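Questions and answers about the new minimum wage in Karnden

**From which date is the new wage valid?**
The council has approved it, and it applies to all hours worked from the first day of next month. Hours before this date are paid at the old rate, also if your employer pays them later.

**Who decided the amount?**
The social council made the proposal in February and the town council voted on it. The unions had asked for more and voted against. The employers' side accepted, with one abstention.

**How many workers does it concern?**
Our register shows 3,403 people who earn the minimum wage today. Some 800 of them work part time.

**I work part time. How much do I get?**
Your wage is calculated by the hour, so it goes up in the same proportion. Please compare your next pay slip with the old one.

**My employer is in Drurside, but I work in Karnden. Which rate is mine?**
The place where you do the work decides. If you work in both towns, ask your employer to write the hours separately.

**Are small companies free from the rule?**
No. Companies with fewer than 20 employees can ask for help with the cost, up to 2,000 per year. The form is at the Labor Office, and the larger employers, such as Kuhlmann and Etetti, cannot use it.

**Do tips and meals count as part of the wage?**
Tips never count. Meals may be counted only if this is written in your contract.

**What can I do if I am paid less?**
First speak with your employer. If there is no answer in two weeks, bring your contract and your last pay slips to the Labor Office. You do not need a lawyer for this step. Ask for Akihiko Minami at the wages desk.

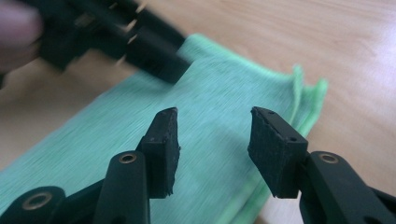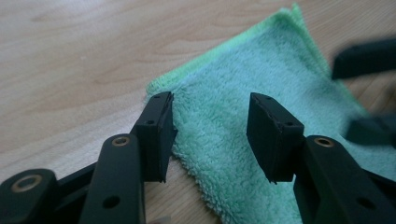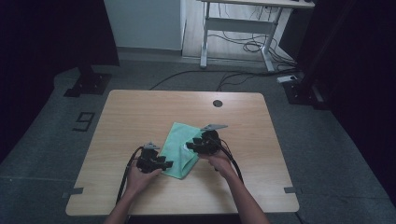

*Green cloth on a wooden table, three views.*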